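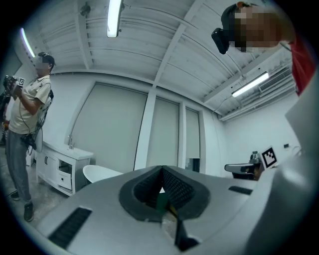

Yaowalak Petchrat says a company should wait before it puts a new name on an old product. Clukel waited three years. By then its folding shelf had been redesigned twice, and customers had started asking for it as if it were a separate line.

"They would call and say, I want the shelf people," she said. "They didn't use the company name at all."

Petchrat was brought in to decide whether the shelf needed a brand of its own or a place under the existing one. She began by reading 628 customer emails, a job that took most of September. Only 105 of them mentioned Clukel by name. The rest talked about the shelf, the hinge or the store where they bought it.

She came back with a list of 171 possible names. Most were dropped in the first meeting. Nostside stayed on, mainly for the reason that the sales staff could say it over the phone without spelling it.

"I liked two others better," Petchrat said. "One was too close to a paint company. The other one, the owner's wife hated."

The harder question was what to do with the parent name. Clukel still sells brackets and rails to builders, and those buyers order by part number. Petchrat left that side of the business alone. The Nostside box carries the Clukel name once, in small type on the bottom.

The first run was 800 boxes. A few went out with the old label, and she doesn't think any customer complained.

Asked if she would do the same for the brackets, she said no. "Builders know what they're buying. Leave them be."

She is now working with the company on a price list for stores, which still has both names on the cover.

Related
Fluvwood drops its second logo
When a product line outgrows the catalog
Nuchit on naming a service
Packaging changes and repeat orders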